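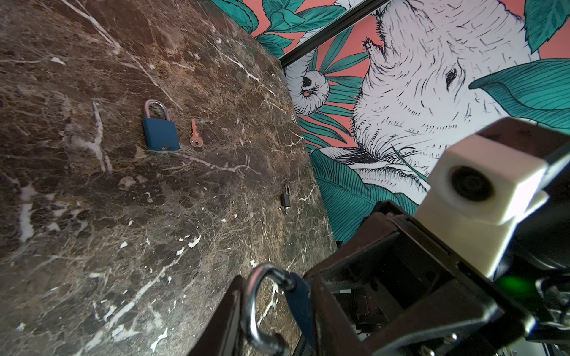

Compensação de carbono numa viagem: pago ou é só para me sentir melhor? Comprei bilhetes para umas férias na Caruso e, mesmo antes do pagamento, apareceu-me uma caixinha verde a propor que «neutralizasse» os voos por 18 euros. O dinheiro vai para uma empresa chamada Grurmont, que protege 300 hectares de floresta num sítio chamado Volberg e diz que o carbono fica lá trancado. Gosto da palavra trancado. Só que, quanto mais leio as condições, mais me lembro de um cadeado azul pousado no mármore com a chave cor de cobre mesmo ao lado: trancado estará, mas a chave ficou à mão do primeiro que passar. As condições dizem que a proteção dura «enquanto vigorar o acordo com o proprietário» e em lado nenhum encontro até quando vigora o acordo.

Não sou dos que acham que o clima é invenção, antes que venham por aí. Separo o lixo, tenho uma caixa de compostagem na varanda que já me custou a simpatia do andar de cima, e da última vez que fui ao Porto fui de comboio, com tudo o que isso implica em matéria de atrasos. Mas também não gosto de pagar indulgências sem saber a que santo.

As minhas dúvidas são estas. A floresta ia mesmo ser cortada se eu não pagasse? Quem é que verifica? O site fala num selo da Emoletti, com uma folhinha muito simpática, e o relatório deles é um PDF de 57 páginas em que as primeiras são fotografias de musgo. E há uma assinatura anual de 160 euros que cobre «todo o estilo de vida», seja lá o que isso for. Alguém percebe do assunto? Tenho até às 23h de hoje para acrescentar a compensação à reserva, porque depois o botão desaparece. Pelos vistos a atmosfera também fecha. 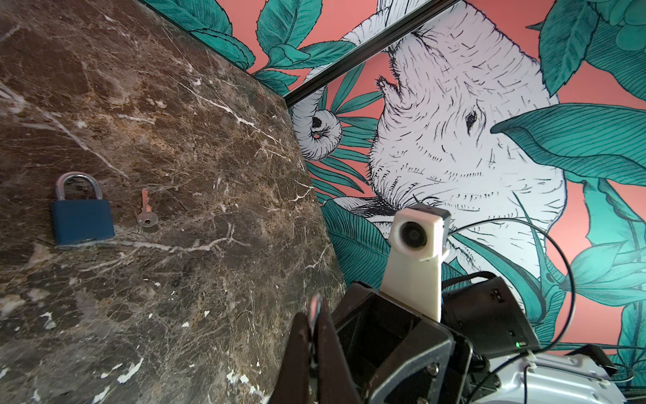
Trabalho nesta área há uns anos, do lado aborrecido (folhas de cálculo, nada de musgo), e a resposta curta é que os 18 euros não te fazem mal nenhum, desde que não aches que o avião deixou de deitar fumo.

A resposta comprida. Um crédito florestal deste género vale o que valer a história do que teria acontecido sem ele. Chama-se a isso cenário de referência, e é onde se faz a maior parte da literatura de ficção do setor. Se o terreno de Volberg estava à beira de ser vendido para corte, com propostas em cima da mesa e licença pedida, então pagar para o deixar em pé evita emissões a sério. Se é uma encosta tão inclinada que nem as cabras lá vão, estás a pagar a um senhor para não fazer uma coisa que ele nunca ia fazer. Eu também não vou abater floresta nenhuma este ano e aceito transferências.

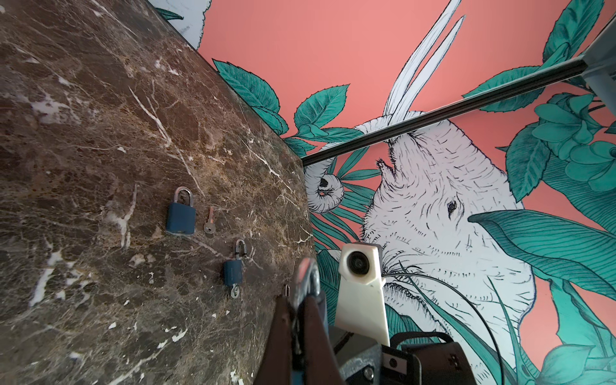 Depois há o problema do tempo. O CO2 do teu voo fica na atmosfera durante séculos, e um acordo com um proprietário costuma durar menos do que isso, muitas vezes menos do que o crédito à habitação. Os projetos decentes resolvem isto, mal ou bem, com uma reserva: guardam uma parte dos créditos sem os vender, para o caso de haver um incêndio ou uma praga. Vai ao tal PDF e procura «reserva», «permanência» e «reversão». Se não aparecer nenhuma das três palavras, fecha o PDF.

Quanto à Emoletti, não conheço o selo, e isso quer dizer pouco porque aparecem selos novos todos os meses. O que interessa é se há um registo público onde se vê cada crédito com número de série e a data em que foi anulado. Sem isso, nada impede que a mesma árvore seja vendida a ti, à tua prima e a uma fábrica de cimento. Pede à Grurmont o número de série do teu. Uma empresa séria manda-to por e-mail. Uma menos séria manda-te uma fotografia da árvore.

A assinatura de 160 euros eu não fazia. Não por ser cara – é que não te perguntam nada sobre a vida que levas, e portanto não podem saber o que estão a compensar.

Outra resposta

É tudo roubo. Compensação, taxas, palhinhas de papel, tudo. Paguei uma coisa destas em março e até hoje nem um obrigado recebi. Vai de férias e não ligues.

Outra resposta

Concordo com quase tudo o que disse a primeira pessoa (a segunda deve estar com calor). Acrescento só uma coisa prática. Se tens 18 euros para gastar no clima e não precisas do certificado para pendurar na parede, há maneiras de os gastar em que percebes para onde foram.
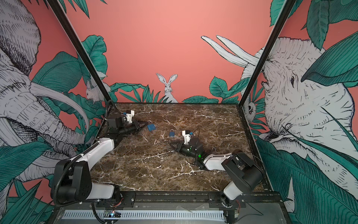 No meu prédio juntámos dinheiro para isolar a caixa de estores da escada e a porta do patamar, que era por onde o aquecimento de todos se ia embora. Não é glamoroso, não tem folhinha, e houve uma reunião de três horas sobre a cor da espuma, que ficou tapada. Mas vê-se na conta do gás. Também podes dar o dinheiro a uma associação local que plante e, sobretudo, regue, que plantar toda a gente quer e em agosto está tudo na praia.

E se a viagem der para fazer uma escala a menos, faz. As descolagens pesam bastante na conta, sobretudo nos voos curtos, e às vezes o direto nem sai mais caro. A Caruso esconde esse filtro no fundo da página, por baixo dos seguros de bagagem.

Comentário de quem perguntou

Obrigado a todos, incluindo ao das palhinhas. Fui ao PDF: «permanência» aparece uma vez, no sentido de permanência dos visitantes no parque de merendas. Escrevi à Grurmont a pedir o número de série e responderam logo, a agradecer o meu interesse na assinatura anual. Deixei passar as 23h. Se mandarem o número, venho cá pôr.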